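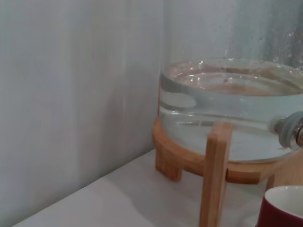

I've been putting off writing this one, mostly because every time I sit down to do it the rules change again, and then I have to throw out half of what I had. But a few of you wrote to ask how the fireworks and sky lantern order in our county went, and I did promise back in April that I'd follow it to the end, so get yourself something to drink and bear with me.

If you're new here, the short version. We live outside Brasham, up on the ridge road, with a lot of dry grass on three sides of us. Last summer there was a fire on the Mancuso side of the valley that took 227 acres and two barns. The county put out an emergency order soon afterward. It banned the sale, storage and use of fireworks, sky lanterns and anything else that goes up in the air with a flame on it, and it was supposed to run until the fall rains. Well, the rains came, and the order stayed right where it was, and then in the spring it was renewed with a few extra paragraphs.

Those extra paragraphs are where all the fuss started. The first version only talked about using the things. The new one said anybody holding them had to turn them in at the sheriff's substation within 11 days, and it didn't make any exception for licensed people. Valentin Tanguy, who has run the little display on the lake for as long as I've lived here (23 years, can you believe it), keeps his stock in a proper locked magazine with a state permit on the door. He got the same letter as everybody else. He was more puzzled than angry, I think, though he did say a word on the phone that I won't put here.

So a bunch of us went down to the public meeting, which started at 7 in the evening and ran so long that my husband went out and moved the car. I'll admit I walked in wanting the strictest order they could write. I have stood on my own porch watching ash land on the railing, and I don't need a lantern drifting over my roof for anyone's wedding. But I listened to Valentin, and I listened to Baoshan Meng from the grocery on Avow Street, whose family lights lanterns for her grandmother every year out on the gravel bar with buckets and a hose standing by, and I came home a good deal less sure of myself!

What bothered me most was the penalty section. It said any violation would be "dealt with under the applicable provisions," and when a man from over in Solta asked which provisions those were, the county's lawyer said she would have to get back to him. That's a lot to ask of people, to obey something when you can't find out what happens if you slip up.

They've since put out a third version. Permit holders can keep their stock where it is as long as they send in an inventory, and tethered lanterns are allowed over water with a fire marshal's okay. Loose ones are still banned, and I'm glad. The penalties are now a plain table on the last page, which I read twice with my glasses on.

Valentin has filled out his inventory and is waiting to hear about the lake. Baoshan's application went in the same morning. I'll put up a note when either of them gets an answer, and in the meantime, please, go rake out whatever is under your deck.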